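Tarkell Utensil Sorting Kit – Club Edition
Item no. 584

The Tarkell kit is a set of kitchen objects and task cards for robotics clubs and classes that already have an arm and a jointed hand. It was put together with Kendra Lapointe, who coaches the student team at Adams, and follows the tasks used in the Flavamgate competition.

Teams start with handled utensils and a holder with cup compartments. Bowls, whisks and ladles come in later tasks – shiny metal is harder for most camera setups.
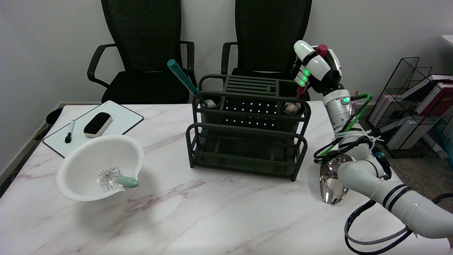 Utensil holder task, red-handled utensil in the hand.

In the kit
Utensil holder, metal
Mixing bowl, whisk and ladle
Set of handled utensils
Small dry-erase board, marker and eraser
129 task cards
Score sheets, 2 pads

Arm, hand and cables are not included. Any table with a clear space in front of the arm will do. Score sheets can be copied for club use.

Task cards were revised in September. Clubs with the older set can get the new cards from Pavico at no charge – write to Keegan Nguyen in school orders and give your item number.

Page updated 13/11/2021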